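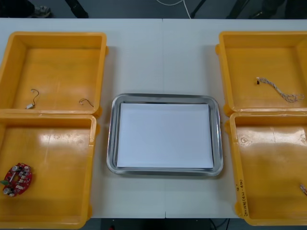

Sort table, four yellow bins and the center tray, arms clear of the top.

Sorting cell walk-through, Jindel site, June round
Comments typed up the same afternoon, so excuse the shorthand in places.

I do this walk every month and the form has 57 lines on it now, which is too many, and I have said so. I've only written comments where I had something to say. Anything not mentioned here was a plain pass. Results are OK, FIX (do it before the next shift) or WATCH (look at it again next round).

PAPERWORK AND SIGN-ON

1. Current risk assessment in the folder by the door - OK
It's the new one, with the Unus arm added. The old one was still behind it in the same sleeve, so I pulled it out and shredded it. Please don't keep both! I got halfway through reading the wrong one before I noticed the payload didn't match.

2. Operator sign-off sheet - FIX
Two people are running the cell without a signature for the revised restart procedure. I'm sure they know it (I watched one of them do it perfectly) but the sheet has to say so. Five minutes with a pen.

3. Cycle log - OK
1,822 cycles since the last round, and the stops are all written down with a cause. Whoever started putting the time next to each stop, thank you, it makes my life so much easier.

TABLE AND BINS

4. Nothing on the table that isn't part of the job - OK
Four bins, the tray, and that's it. Last round I found a coffee cup and a roll of tape up there and I was not nice about it. Much better.

5. Bins in position, two each side of the tray - WATCH
Position is fine. What I'd like is some kind of stop or corner marker for each bin, so that "in position" means the same thing to everyone. The near left bin hangs out past the near side of the table. It still gets used that way and I'm not failing it, but a hip or an elbow could shift it and the arm would carry on with the old location. Khalaf sells little screw-down corner blocks and we have a box of them in stores already.

6. Parts loaded so they can be picked safely - WATCH
This is the one I spent the longest on. The far left bin had two short wires in it, well apart from each other, and that's how I like to see it. The far right one had the long twisted white cable, with the tail end looped up on itself. A looped tail is a snag risk for the fingers on a pick. The rule in our guide is no loops bigger than the gripper opening, and I'd rather folks just lay the cable out straight and skip measuring anything. If it won't lie straight, take it out and sort it by hand. Same goes for wire ends near the side of a bin - I saw one in the near right bin and it would be easy to tuck in.

7. Circuit boards handled as static-sensitive - FIX
There's a red board with its parts facing me in the near left bin, sitting straight on the plastic. Our own rule says boards go on a static-safe mat or liner unless they're tagged as scrap. I couldn't find a scrap entry for it in the log. If it's scrap, write it down. If it isn't, it needs a liner under it.

8. Capacitors discharged before boards go in - WATCH
That board has cylindrical caps on it. Small ones, and I'm not losing sleep, but the discharge step is missing from the loading instructions altogether. I've asked for one line to be added.

9. Bins labeled and readable from the operator position - FIX
The near right bin has handwriting in dark marker up the inside of its left wall. It runs sideways and it's tiny. A label is supposed to be something you can read without leaning over the table, and leaning over the table is exactly what we're trying to stop. Printed labels, on the outside, facing the operator. All four please.

10. Center tray seated flat - OK
Steel tray, paper stack lying flat inside the rim. It sits over the seam between the two table panels, so I ran a straightedge across the joint and there was no step I could feel. If the panels ever get unbolted, check this again before you re-teach anything.

11. Glare at the vision check - WATCH
The overhead lights bounce off the floors of the near bins pretty badly. The Prillik software is set to skip a pick when it isn't sure, and it logged 383 skips this period, most of them from those two bins. A skip is a safe result! I'm happy with skips. But every skip brings a person over to have a look, and that's more reaching in than I want. Try matte liners first (see item 7, you might fix both at once).

FLOOR AND SURROUNDINGS

12. Cables off the walking area - FIX
A white cable comes across the floor on the far side and up to the table, and there are more dark ones on the operator side. Dark cables on a dark gray floor are the worst combination. Cover strips, or clip them up underneath the table. I've put this one at the top of my list.

13. Floor clear of dropped items - FIX
Small red thing on the floor at the near side. Pick it up, find out where it belongs.

14. Stand legs and feet - OK
The angled ones stick out more than I'd like but there's still room to get past. A strip of yellow tape on the feet would be nice.

15. Where people stand during automatic running - WATCH
The standing mark on the far side has nearly worn away. Repaint it. People drift closer when they can't see the line, and I include myself in that.

STOPS AND RESTART

16. Emergency stop, both buttons - OK
Pressed each one at low speed with the arm in mid-move. Both stopped it, both needed a proper reset at the panel.

17. Restart only after the table is checked - OK
Done right while I was there: hands out, look at all the bins, call it, then reset.

Overall: cell can keep running, with items 2, 7, 9, 12 and 13 closed before the next shift. Send me a note when they're done and I'll initial the form.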